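Revia Cast Iron Griddle Pan

Thiện Lưu spent years cooking burgers in his family's kitchen before he drew the first Revia pan, and you can tell from the moment you pick one up! It has a good deep ridge, a pouring lip on both sides (hooray for left-handers) and a handle long enough for 2 hands when it's full of peppers and onions. We've been using ours since April and it has hardly left the hob.

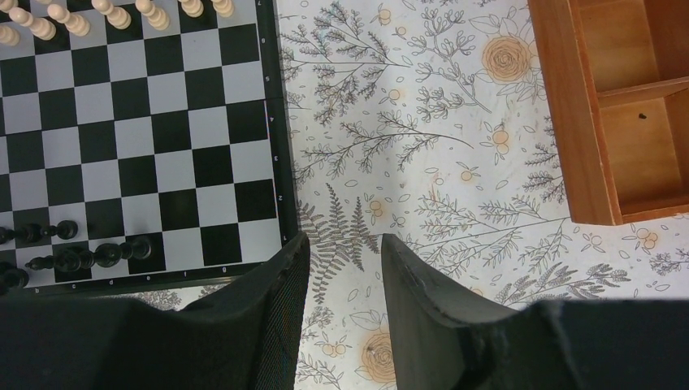

Supper is what this pan does best, and we mean the ordinary sort - chicken thighs, halloumi, a couple of courgettes that need eating up. Heat it slowly, oil the food and leave everything alone until it lifts easily. Turn your steak a quarter of the way round before you flip it and the ridges will mark it in squares, a bit like the black and pale ones on a chessboard, only a good deal tastier with garlic butter.

Washing up is simple: hot water, a stiff brush, then dry it well and rub in a little oil while it's still warm. Please keep it out of the dishwasher.

Works on gas, electric and induction, and in the oven too.
Weight: 1,924 g
Matching Kamano press: 1,141 g, sold separately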